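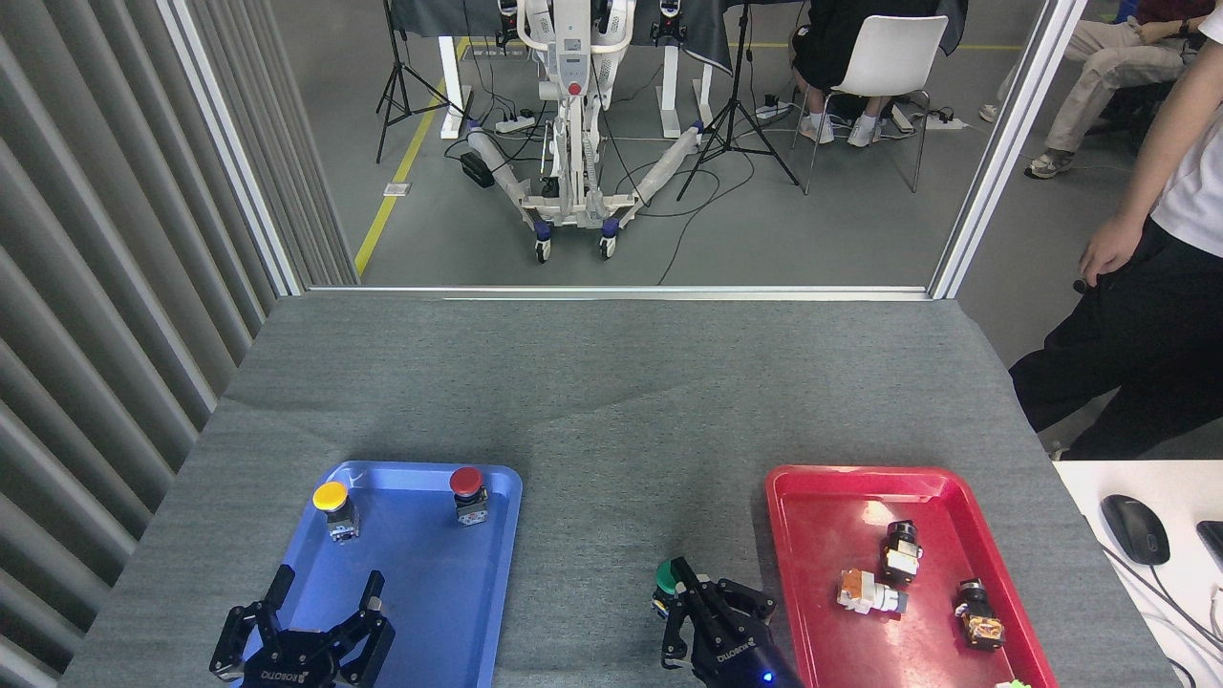 Visitors see robots at work in the Skonby hall

The robot workshop in Dovolville opened its doors in March, and 300 people came to see what happens inside the Skonby hall. It was the first open day for this part of the building. Until now only partner companies could come in, and they had to ask for a visit some weeks before.

The most popular place was the sorting table. A robot with two arms works there with small push buttons, the same kind that is used on control panels of machines. The buttons have caps in different colors, and the robot moves them one by one between a blue tray and a red tray. The tabletop is covered with gray felt, so that a part does not slide away when the gripper touches it.

"People think this must be easy, because a child can do it," said Adi Sitompul, who leads the group at the table. "But for the robot every button lies in another way. One stands up, the next is on its side with the contacts to the front. The arm must decide where to hold it, and it must decide again each time."

The team started this exercise last year under the name Purnell. Since then the robot has made 3643 transfers, and each one is saved with the video and the movement of both arms. During the open day the screen in the entrance showed the number, and it was updated after each round. Several school students stayed until they could see it change.

Not every try was a success. In the morning demonstration the right gripper took one button by the edge of the cap and it fell back on the felt. The operator let the program continue, and the robot took the button again on the second try. The visitors clapped, maybe louder than for the tries that went well.

Many questions were about speed. A trained worker is still much faster with such parts, Sitompul explained, and the group does not expect this to change soon. The interest of the companies is more in the night hours and in small series, where a classical machine with fixed holders costs too much. A visitor who works in a switch factory wanted to know if the robot can also feel a broken contact. It cannot – the testing is a separate step and it is made by another machine.

Guided tours left from the reception every 23 minutes and also passed the Ismail room, where new operators learn to steer the arms by hand. There it was possible for visitors to try it for themselves at a simple practice station. The line was long already before noon, and the staff had to close the list at 3 p.m.

The workshop wants to repeat the open day next year, probably with smaller groups. Some visitors said that it was hard to hear the explanations when two tours met in the hall. Schools that would like to come earlier can write to the Skonby reception. Class visits are free, and the students should be 12 years or older. A short film about the sorting table will be shown in the Dovolville town library until the end of the month.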